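Leave the flannel on the table
By Roxana Guzmán
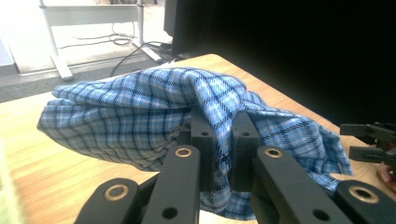
The case against folding everything

A blue plaid cloth bunched up on a table bothers some people a great deal. It used to bother me. I grew up in a house in Gradville where every tea towel, pillowcase and duster was folded in thirds and put away by Friday evening, and I kept that up for years in my own flat.

I now think most of it was wasted effort. A soft flannel that will be used again tomorrow does not need square corners. Folding it takes little time, but so does folding the next one, and the pile never gets any smaller.

What deserves folding

Sheets do, if the cupboard is small. Mine is, and a fitted sheet in a heap takes up a whole shelf. Tablecloths do too, as I dislike ironing. Shirts go on hangers. Everything else in my house goes into one of 2 drawers, clean and unfolded, and I can find what I want by colour. Plaid is easy to spot.

My sister disagrees. She says a messy drawer makes the whole room feel messy, and she has refolded mine on visits without asking. I accept that she feels better for it. I would still like her to stop.

Children should be taught to fold, in the same way they should be taught to sew on a button. After that they can decide for themselves which cloths are worth the trouble. I have kept six habits from my mother's house, and dusters in thirds is no longer one of them.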